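Home Forums Kitchen & Dining Storage New Posts Search Log In

Mug rack on the table or hooks under the cabinet?

pitcherplant
We moved in July and the new kitchen has less cabinet space than the old one. Mugs are the problem. I have one shelf for all the cups and glasses and the mugs end up stacked two high, which I don't like because the glaze on the bottom ring scratches the one underneath. I'm looking at either a wire rack that sits out or screw-in hooks under the upper cabinet. Clearance under the cabinet is 15 inches. Anyone used both?

dorsetlane
Hooks. Put mine up with a hand drill in an afternoon. Counter is clear and the mugs stay off it. Check the thickness of the cabinet bottom before you buy the screws. Ours was thin and two of them poked through.

M. Mabaso
I had hooks for years and went to a rack. With 15 inches you will have mugs hanging right where the toaster or coffee maker goes, and they get steam and crumbs on them. A rack you can pick up and move to the table when people are over.

dorsetlane
Mine don't get crumbs on them. The toaster is on the other side of the sink.

M. Mabaso
Then it works for you. OP didn't say where the toaster is.

pitcherplant
Toaster is under the cabinet, yes. No other outlet. What rack do you have, Mandla?

M. Mabaso
Black wire with a wood bar for a handle. I don't remember the brand, it came from the Sleiman outlet store. 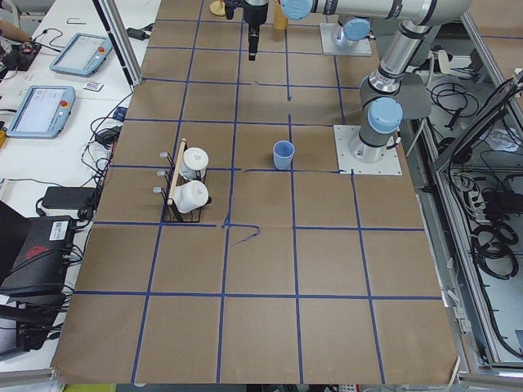 Wire racks differ a lot in how they hold a mug, so try one with your own mugs before you throw out the receipt. Mine are plain white ceramic and they will go in more than one way. The upper one is standing up and the lower one is on its side, and I have left them both ways without trouble. There are small metal hooks on the side too, with rounded ends. The blue plastic cup I just stand next to the rack. It doesn't need a place in it.

tamarack_j
I would not store a mug on its side. It rolls against the wire every time you bump the counter and that is how you chip a rim.

M. Mabaso
Haven't chipped one.

tamarack_j
I have. Two from the same set, in a Hellura rack with bare wire. If the wire is coated it may be different.

pitcherplant
Is the handle any use? I would want to carry it from the counter to the table with mugs in it.

M. Mabaso
I carry it loaded, one hand on the bar and the other under the rack. I wouldn't go up stairs with it.

kel_w
Has anyone tried the Pitar one with the two tiers? It's taller but takes up less counter. My sister has it and likes it, but her mugs are small. I measured one of mine at 300 ml and it went in fine. The 600 ml soup mugs did not fit at all.

dorsetlane
Soup mugs fit on hooks.

kel_w
The handles on mine are too thick for a cup hook.

tamarack_j
Back to the original question. If the mugs are getting scratched from stacking, cut up a sheet of shelf liner and put a piece between them. Costs next to nothing and you keep the counter. I did this in a rental where I wasn't allowed to drill.

pitcherplant
I tried paper towel between them and it drove me nuts, it fell out every time I took one down. Liner might stay put better. We use 7 mugs in regular rotation and the rest could go in a box.

M. Mabaso
Box up the rest first, then measure. I bought a rack for all of mine and returned it for a smaller one.

dorsetlane
Agree with him on that part.

pitcherplant
OK. Boxing up the extras this evening and I'll tape out a rack footprint next to the toaster to see what's left to work on. If it's too tight I'll look at the Pitar. Does anyone know if the Gindix shelf risers come in a narrow size?

kel_w
They have a narrow one. Measure the inside of the cabinet with the door open, the hinges take up some of it.

Reply Share Previous Thread Next Thread Back to Top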